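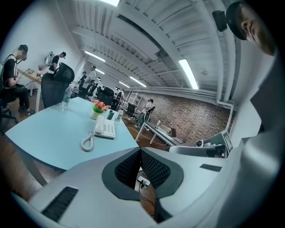
Palier 공동작업실. 앞쪽은 손잡이형 그리퍼, 뒤쪽은 하늘색 테이블과 작업 책상.

Palier 공동작업실 Dutow 제작 모임 회의록
일시: 2024년 3월 8일, 저녁 작업 후
기록: 총무 대행

1. 지난 회의 이후 진행 상황

손잡이형 그리퍼 Dutow의 두 번째 껍데기 출력이 끝났습니다! 첫 번째보다 손목 쪽 곡면이 훨씬 매끈하게 나왔고, 나사 구멍 위치도 이번에는 전부 맞았습니다. 조립해 본 회원들 말로는 손에 쥐었을 때 무게가 앞으로 쏠리는 느낌이 많이 줄었다고 합니다. 저울에 올리니 511g이 나왔습니다. 지난번 회의에서 잡은 상한이 700g이었으니 배터리를 붙여도 여유가 있습니다. 이 숫자를 듣고 박수가 나왔다는 것도 적어 둡니다.

제어 보드 Cai는 펌웨어를 새로 올린 뒤로 연결이 끊기지 않고 있습니다. 다만 전원을 넣고 첫 신호가 오기까지 한참 걸리는 문제는 그대로입니다. 부팅 로그를 같이 보았고, 손가락 모터 초기화가 두 번 도는 것으로 보인다는 의견이 나왔습니다. 다음 모임까지 담당 회원이 확인하기로 했습니다.

2. 손가락 패드

가장 오래 이야기한 안건입니다. 실리콘 패드와 발포 패드를 번갈아 끼워서 테이블 위 물건을 집어 보았습니다. 생수병은 둘 다 잘 잡는데, 손잡이가 가늘거나 표면이 미끄러운 물건에서는 실리콘 쪽이 확실히 낫습니다. 발포 패드는 모서리가 금방 눌려서 돌아오지 않습니다. 한 회원이 패드 뒷면에 얇은 홈을 파 보자고 해서 그 자리에서 칼로 하나 만들어 봤는데, 생각보다 훨씬 부드럽게 휘어서 다들 신이 났습니다. 홈 간격을 바꾼 것을 몇 벌 더 만들어 비교합니다.

결정: 기본 패드는 실리콘으로 한다. 홈 있는 형태는 다음 모임에서 다시 본다.

3. 전화기 수화기 집기

수화기 들기는 여전히 우리 모임에서 제일 어려운 과제이고 제일 재미있는 과제이기도 합니다. 수화기 자체는 잡히는데 꼬인 줄이 당기는 힘 때문에 손목이 돌아갑니다. 천천히 수직으로 든 다음 옆으로 옮기는 순서가 지금까지는 가장 안정적입니다. 내려놓을 때는 아직 제자리에 정확히 안 앉는 경우가 많아서, 내려놓기 직전에 손가락을 조금만 벌리는 동작을 연습해 보기로 했습니다.

꽃병은 당분간 집지 않고 장애물로만 씁니다. 조화 잎이 손가락 사이에 끼면 패드가 밀립니다. 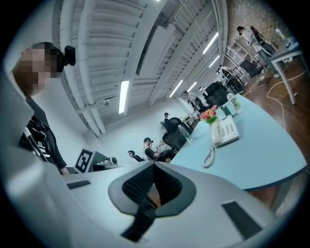
머리에 쓰는 카메라는 브래킷 길이를 두고 의견이 갈렸습니다. 짧게 하면 고개를 숙여도 흔들림이 적고, 길게 하면 손끝이 더 잘 들어옵니다. 두 길이를 모두 출력해서 같은 동작을 찍어 비교하자는 쪽으로 정리되었습니다. 모자 위에 쓰면 조금씩 밀리니 끈을 한 번 더 조이고 시작합시다. 어깨끈은 길이 조절 버클을 바꾸고 나서 훨씬 편해졌다는 평이 많았습니다.

4. 마커판과 위치 보정

흑백 마커판은 각도를 바꿀 때마다 보정을 다시 해야 합니다. 지난번에 누군가 판을 살짝 옮긴 것을 모르고 한 시간 넘게 기록한 일이 있었습니다(기록 전체를 버렸습니다). 앞으로 판을 만진 사람은 칠판에 시각을 적습니다. 바닥 테이프로 자리를 표시하자는 제안도 통과되었습니다.

보정 프로그램은 새 버전이 아주 좋습니다. 마커를 찾는 속도가 눈에 띄게 빨라졌고, 실패했을 때 어느 모서리를 놓쳤는지 화면에 보여 줍니다. 만든 회원에게 모두가 고마워했습니다.

5. 부품 구입

Jondlow에서 파는 소형 베어링이 개당 3,000원입니다. 이번에는 10개만 먼저 주문하고, 써 본 뒤 추가 주문을 정합니다. 모터 케이블은 남은 것이 있으니 사지 않습니다. 흰색 필라멘트는 거의 떨어졌습니다. 다음 출력은 회색으로 해도 괜찮다는 데 모두 동의했습니다.

6. 작업장 사용

바닥을 지나는 선이 늘었습니다. 통로 쪽 선은 덮개를 씌우거나 벽 쪽으로 돌려 주세요. 멀티탭은 의자 바퀴가 닿지 않는 자리로 옮깁니다. 그리퍼를 내려놓을 때 손가락 쪽이 바닥을 향하지 않게 해 주시고, 물병은 노트북과 떨어뜨려 놓아 주세요.

의자 높이가 제각각이라 앉아서 하는 동작과 서서 하는 동작의 기록이 섞입니다. 파일 이름에 '앉음' 또는 '섬'을 붙이기로 했습니다.

7. 11월 공개 작업일

아직 멀었지만 벌써 하고 싶은 것이 많습니다. 방문객이 Dutow를 직접 쥐고 물병을 옮겨 보는 자리를 꼭 만들자는 의견이 가장 많았습니다. 처음 쥐는 사람도 금방 감을 잡는다는 게 이 물건의 제일 좋은 점이라, 설명판보다 체험 자리를 넓게 잡기로 했습니다. 어린이 손에 맞는 작은 손잡이를 따로 설계해 보겠다는 회원이 있어서 도면이 나오는 대로 공유합니다.

8. 다음 모임까지 할 일

- Cai 보드 초기화 순서 확인
- 홈 간격을 바꾼 실리콘 패드 제작
- 카메라 브래킷 짧은 것, 긴 것 출력
- 마커판 자리 테이프 표시
- 베어링 주문
- 수화기 내려놓기 동작 연습 및 기록

다음 모임 날짜는 게시판 투표로 정합니다. 남은 안건인 충전 거치대는 시간이 부족하여 다음으로 넘겼습니다.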